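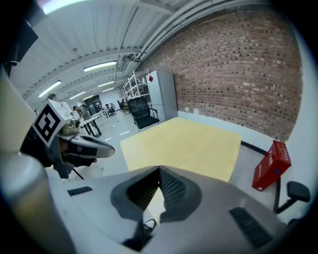

Light-gray gripper with black textured pads at the notch

Church Kitchen and Fellowship Hall Tips

Collected by Consuelo Collado for the hospitality team at Alcaraz Street Chapel. Updated in October, before the harvest supper.

Coffee

The big urn makes 100 cups and needs a full hour. If the service starts at ten, switch it on at nine. Fill it with cold water only. Hot tap water fools the thermostat and the coffee comes out weak.

Do not fill the urn while it is sitting on the pass-through counter. Put it where it is going to stay and carry the water to it in pitchers.

Once a month, run a pot of water and white vinegar through it, one part vinegar to four parts water, then two pots of plain water. Taste the last one. If you can still taste vinegar, run another.

Communion cups and trays

Wash glass cups by hand the same day they are used. Grape juice dries to a ring that takes a soak to get out. For cups that were left overnight, use warm water with a spoonful of baking soda and wait 20 minutes before you scrub. A baby-bottle brush fits better than anything sold for the purpose.

Dry them upside down on a flat cotton towel. Terry cloth leaves lint.

The trays should never go in the dishwasher. Wipe them with a damp cloth and a drop of dish soap, then dry them right away so the finish doesn't spot. Stack them with a paper towel between each one.

Juice stains on the white linens: cold water first, from the back of the cloth. Then dish soap and a little hydrogen peroxide, and let it sit for half an hour before laundering. Check the stain before the cloth goes in the dryer.

Candle wax

On carpet, let the wax harden and lift off what you can with a butter knife. Lay a brown paper bag over the rest and pass a warm iron across it, no steam, moving to a clean part of the paper each time. Colored wax may leave a tint. Rubbing alcohol on a white cloth gets most of it, but try it on the carpet in the coat closet first.

On brass holders, run hot water over them and wipe. Put a strainer in the sink or the wax ends up in the drain.

Potluck suppers

Put masking tape with your name on the bottom of the dish and on the lid. We still have a blue casserole lid from Easter.

Hot food goes out no more than half an hour before the blessing. Anything that has been on the table for two hours gets thrown away, and that includes deviled eggs. Plates go at the start of the line, forks and napkins at the end.

For rice, one pound dry feeds ten people as a side. For 21 at a Bible study supper, cook two pounds and a bit over. The large pot scorches, so stir from the bottom and turn it down sooner than you would at home.

Folding tables

Two people to a table, always. Wipe both sides before they go back on the cart, legs facing the same way. A squeaky hinge wants a little paraffin rubbed on it. Oil drips on the floor.

Closing up

Check the oven knobs, empty the trash, and hang the wet towels over the rail by the back door. The kitchen key goes back on its hook in the office.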